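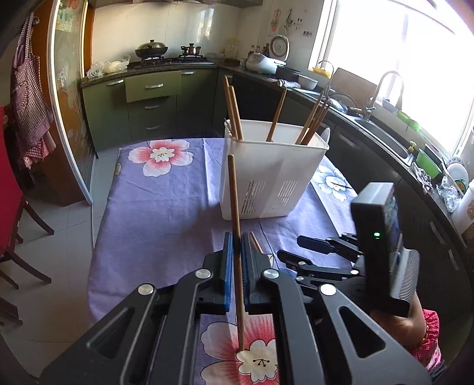

Wooden chopsticks and a white plastic basket on a flowered tablecloth.

The chopstick basket, also called a chopstick holder, cutlery basket or, in households that have given up on the distinction, "the thing by the sink," is an open container in which chopsticks are stored upright between meals. It belongs to the same family as the utensil crock and the toothbrush cup, and has attracted less scholarship than either.

Form

Most baskets are taller than they are wide. The depth matters more than the width, as a chopstick stored in a shallow cup behaves like a lever and eventually takes the cup with it. A common rule among sellers of kitchen goods is that the container should cover at least half the length of the stick. Many plastic baskets ignore this and get by on having a broad bottom.

Plastic models usually have vent slots cut in the sides or base so that water can drain and air can get in. A loop or handle at the rim is typical of baskets meant to hang from a rail or hook. It is used for this purpose in a minority of kitchens. Ceramic and bamboo holders are also sold, the first being heavy and hard to tip over, the second having the drawback of growing the same mold as its contents.

Sticks in a basket do not stand straight. They lean toward the corners and bunch there, and the middle tends to stay open. Designers have tried to correct this. The Wodeo, a divided holder with 12 separate wells, kept every stick vertical and could be filled only by someone with a good deal of patience. It was later sold as a pencil stand. The Brevum used a slotted lid, which was generally removed on the first evening and kept in a drawer.

Orientation

Whether the sticks go in with the tips up or the tips down is the one real controversy in the field. The tips-up school holds that the eating end should stay clear of whatever has collected at the bottom. The tips-down school points out that everybody who reaches for a tips-up stick grabs it by the part that goes in the mouth. Both are correct. Restaurants mostly avoid the question by using paper sleeves.

In her short survey of shared kitchens, The Upright Drawer, the household writer Pramila Vishwakarma recorded both arrangements in the same basket more often than either one alone. She attributed this to marriage.

Pairing

Chopsticks are bought in pairs and stored as individuals. A basket that begins with matched sets will, after some months of washing, hold sticks of several shades. Wooden ones change color at different rates depending on use, finish and how often they are left to soak, so that two sticks from one package may no longer look related. Length drifts as well, if replacements come from a different maker.

There are three usual responses. Some households sort the sticks before each meal. Others buy a single pattern in bulk, which postpones the matter. The rest simply take the first two that come to hand, and this group is believed to eat sooner.

Odd sticks are rarely thrown out. They go on to second careers as plant stakes, stirrers and tools for getting things out from behind the stove. The Bostwood company once offered chopsticks in packs of 7, a mistake at the packing stage that it described on later labels as "six and a spare." Collectors have shown no interest.

Setting and clearing

At the table the basket may be put out whole, for diners to help themselves, or left on the counter while the sticks are laid at each place. The first method is quicker and is usual for large families and hot pot. Loose sticks laid straight on a tablecloth tend to roll, particularly round ones. Square-handled sticks stay where they are put. Chopstick rests solve the problem and introduce another small object to lose.

When clearing, sticks are gathered, washed, and returned to the basket one or several at a time. Dropping in a whole handful is faster, but a thin tip can catch in a vent slot and hold the rest of the bundle up at an angle.

Care

Wooden sticks should be dry before they go back – advice found on nearly every package and followed in very few homes. The basket itself needs washing too. The Rawat dish rack, which came with a clip-on chopstick basket, devoted 590 words of its instruction leaflet to cleaning the rack and one sentence to the basket. The sentence was "Clean also."

See also: Chopstick rest; Utensil crock; Dish rack

Reader comments (3)

tipsdown_forever
"She attributed this to marriage" – can confirm. I put them in one way, he puts them in the other, and we have both stopped discussing it.

Marlow K.
We had the Brevum. The lid is in the drawer.

noodlecart
The article should mention that square sticks stop rolling but do NOT fit in the narrow holders. I bought a set in December and they're living in a coffee can now.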